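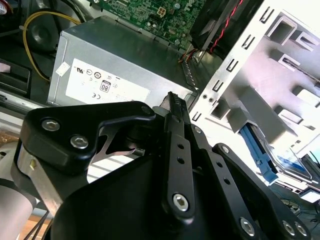

Desktop cuts out under load, then won't start for a few minutes

Category: Home Support > Desktops > Power and Startup

Opened October 4, 2024

Hi all, I've been going back and forth with this thing since the middle of September and I'm finally writing it all down in one place, mostly so I stop repeating tests I already did. It's a plain desktop tower, bought used from a shop in Udville. It runs fine for email and spreadsheets, and then when I render a video it just goes black. No blue screen, no warning, fans stop, done. If I hit the power button right away I get nothing at all. Wait five minutes and it boots like nothing happened!

What I tried first (the easy stuff):

Different wall outlet, different room. Same thing.

Swapped the power cord for the one off my monitor. Same.

Took it off the power strip, a Fluvano with the little reset switch. I really wanted it to be the strip. Nope.

Blew the dust out. There was a lot of it, and I felt pretty smug for one evening, until it shut off again 57 minutes into a render.

Next I figured heat, so I left a temperature monitor running and logging to a file. The last line before the shutdown had the processor at a perfectly boring number, nowhere near the limit. The log is 1,039 lines long if anybody wants it (I've read it twice and I don't recommend it).

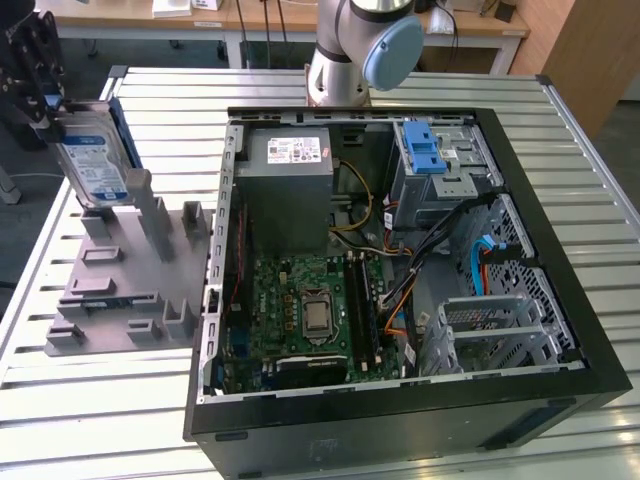 After that I ran a memory test overnight, which came back clean, and a full disk check, also clean. The event log only says the system "rebooted without cleanly shutting down first," and yes, thank you, I noticed.

So then I borrowed a plug-in watt meter. Idle is nothing much. During a render it climbs and wobbles and then drops to zero, and it does it sooner if I've got the graphics card working too. Capping the frame rate and turning on the low power mode got me through a whole render once, but the next day it failed again at the same settings, so I don't trust that.

My best guess now is the power supply tripping its own protection and needing a rest before it'll try again. The Brosora forum has an old thread that sounds exactly like mine, except theirs clicked when it died and mine doesn't (or I can't hear it over the fans).

Two questions before I spend money. Is a five minute wait typical for a supply that's going bad? And can I reuse the cables that are already routed, or do I have to pull every one of them out when I change the unit?

Status: waiting on reply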